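Section 4. Safe working at the table station

Read this section before the first session on any Ukden station. It applies to everyone who handles the grippers, including people who are only there to learn. Section 5 covers calibration and Section 6 covers uploading and labelling.

4.1 Who may run a session

Each session has one operator and one station lead. The operator holds the grippers. The station lead starts and stops the recording, watches the cables and has the final say on whether a session goes ahead. One person must not do both jobs.

New operators complete 11 practice runs with the lead present before any of their recordings are kept. Practice runs are saved under the training folder and deleted at the end of the month.

4.2 Before you start

1. Check that the floor markers are in place and that the station number matches the number on the session sheet.
2. Walk round the table once. Move any cable that crosses the place where the operator will stand.
3. Push down on each corner of the table. If it rocks, stop and tell the lead.
4. Look at both grippers for cracks, loose screws and worn finger faces.
5. Open and close each gripper by hand five times. The movement should be smooth and the fingers should meet evenly.
6. Run each cable along the forearm and let it drop on the outer side, away from the work. Leave enough slack for a full reach to the far edge of the table.
7. Take off rings, bracelets and watches. Long sleeves are allowed if the cuffs are close fitting.

Note: Do not tie the cable to the wrist. It must be able to pull free if somebody catches it with a foot.

4.3 Laying out the objects

Objects are set out by hand, with both grippers down. Use the layout card for the task. For table setting, the mat goes down first, then the plate and cutlery, and the glasses are left off the mat at the front of the table, where the operator can reach them with either gripper.
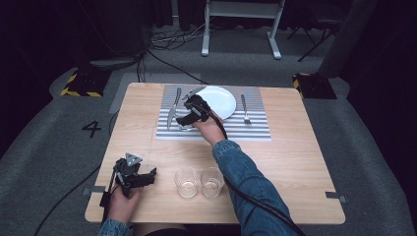
Glassware needs more care than anything else on the list. Check every glass for chips before it goes on the table, and run a dry cloth round the rim and base. A chipped glass goes in the lidded bin and is written off on the sheet. Do not keep it for practice.

Caution: Never lift a glass higher than 200 mm above the table. If the task card seems to ask for more, ask the lead to check it with Aníbal Escobar before you record.

4.4 Handling with the grippers

1. Bring the fingers down on either side of the glass before you begin to close them.
2. Close slowly until both fingers touch. Then close a little further and wait a moment.
3. Lift straight up. If the glass tilts, put it down and open the gripper.
4. Move at a steady pace. Do not pass one gripper over the other while either is holding something.
5. Set the glass down fully before opening. Do not let it drop the last few millimetres.
6. Cutlery is picked up by the handle. Do not drag a knife or fork across the table with the finger tips.

If something falls, let it fall. Do not try to catch it with a gripper or with your body. Put both grippers down, step back and say "stop" clearly so that the lead can end the recording. Broken glass is cleared with the brush and pan, and the table and floor are checked before anybody starts again.

4.5 Keeping the work area clear
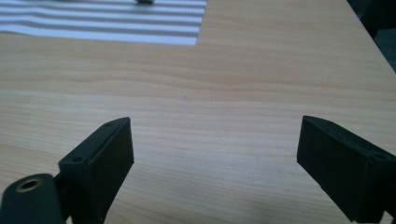

The space between the fingers is the working gap, and it should be checked at the start of every run. Hold the gripper open over a bare part of the table, keep it still and ask the lead to look at the wrist view on the monitor. Both fingers should be in view, one on each side, with nothing but table between them. The grain of the wood should look sharp from one finger to the other. Blurred grain usually means a dirty lens, so clean it with the cloth in the station kit and look again. Small marks on the table top, even a tiny dark speck, should be wiped. If a mark will not come off, enter its position on the sheet so that the people labelling the run do not take it for an object.

A striped mat must lie with its edges flat. Gentle waves in the cloth are acceptable. A fold or a raised corner that could catch a finger is not, and the mat should be relaid.

4.6 Breaks and session length

A session lasts 60 minutes at most, including set-up. The operator rests for at least ten minutes before the next one. Stop sooner if your grip becomes tired or your hand starts to shake. Runs recorded with tired hands are usually rejected at review in any case.

Replace the finger faces after 2000 closes or when the surface looks shiny, whichever comes first. Spare faces are ordered from Hasetti through Brayan Ríos. Write the change on the sheet kept with the gripper and repeat step 5 of 4.2 before using it again.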